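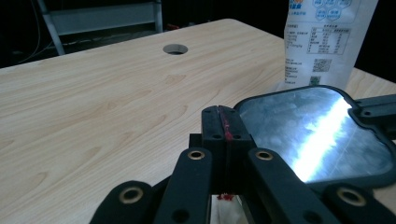 News > Company announcements > Equipment

Kenorex to Buy 28 Hand-Held Grippers for Its Grakgate Training Rooms

GRAKGATE, February: Kenorex will buy 28 hand-held grippers for its training rooms in Grakgate, the biggest equipment order the company has placed since it began teaching robots to handle groceries and kitchen goods. The first units go into use next month, and we can't wait to get them onto the tables!

The order follows a five-month trial in which staff used the tools to pick up, turn and set down everyday packages. Soft ones got the most time. A bag sags and folds differently every time it is gripped, and the team wanted plenty of practice with that before spending money on robot arms.

"We had a budget for two arms or a whole room of grippers," said Lachlan Mahuika, who plans equipment purchases at Kenorex. "We went with the grippers, and I'm really glad we did. People pick one up and they're working in minutes. The arms are still on the list for next year, and by then we'll know a lot more about what we want from them."

Each gripper is budgeted at $784, with the mount and mirror plate included. Spare finger pads are on a separate line, as pads wore out faster in the trial than anything else. Kenorex has set aside roughly $2,000 for pads and small hardware in the first year and will look at that number again in the summer.

Takagi will supply the grippers and handle repairs. Conent will set up the work tables and train room leads on daily checks, such as screws, linkages and pad wear. Both firms worked with Kenorex during the trial.

Other teams planning a similar purchase are welcome to visit the Grakgate rooms, try a gripper and go through the budget sheet line by line with the people who wrote it. Visits start at 10 a.m. and take most of a morning. Requests should go to the Kenorex equipment desk.

Contact the equipment desk | © Kenorex | Back to top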